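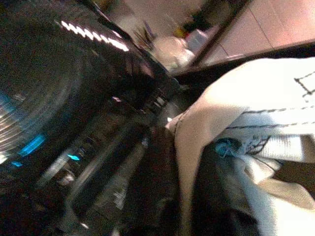 Blue lights on a glossy black housing. Photo: Brullia

Filed under: Banking & Payments / Company News

Plurkum Credit Union selects Anotura for its new card alert and dispute service

VANCOUVER, January 2021 – Plurkum Credit Union, a member-owned institution with 21 branches in British Columbia, has signed an agreement with the software company Anotura for the supply of a card alert and dispute service. The service will be offered to all members who hold a Plurkum debit card, and no monthly fee will be charged for it.

Until now, a member who did not recognize a payment on the statement had to visit a branch and fill in a paper form, which was then sent by courier to the card office in Burnaby. During last year the card office received 3287 of these forms. Almost 100 of them had to be returned to the member for a missing signature.

"Our staff know the members well and they do this work with much patience, but the form itself was designed in another time," said Jui-lin Liu, Director of Member Services at Plurkum. "We wished to have a process in which the member can begin the claim from the kitchen table, and in which our employee sees the same information as the member sees."

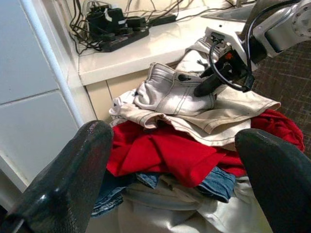
With the Anotura service, the member receives a text message when a card payment is made above a limit which he or she has chosen. The message shows the name of the merchant, the amount and the city. If the payment is correct, nothing more has to be done. Many disputes begin with quite small purchases of clothing, where the name of the shop and the name on the statement are different. A person who has paid for white denim shorts with tan stitching, like the pair on top of the pile, may not recognize the head office of the seller three weeks later. For this situation the service keeps a list of trading names, and the member can also add a private note to each payment.

If the payment remains unknown, the member can block the card and open a dispute in the same screen. A reference number is given immediately. The claim is then reviewed by an employee of the card office, and the member can follow each stage online or by telephone.

The technical connection to the core banking system was prepared by Cheung, the integration partner of Plurkum. Testing with employees took nine weeks.

"The connection was the most demanding part, as the card records were kept in two different formats," said Kam-wah Wan, Project Manager at Cheung. "We are grateful to the branch employees, who reported every error to us very clearly."
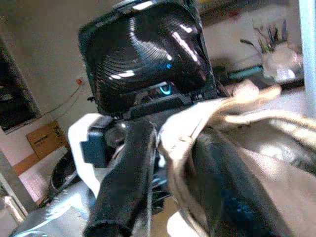 Availability

The service will open to members in April. Paper forms will continue to be accepted at the counter in all branches. Members who would like to receive alerts are asked to confirm that their cellphone number is up to date.

Media contact: Plurkum Credit Union, Communications Office
© Plurkum Credit Union. All rights reserved. | Back to top

We use cookies to remember your preferences and measure visits to our site. Accept | Manage settings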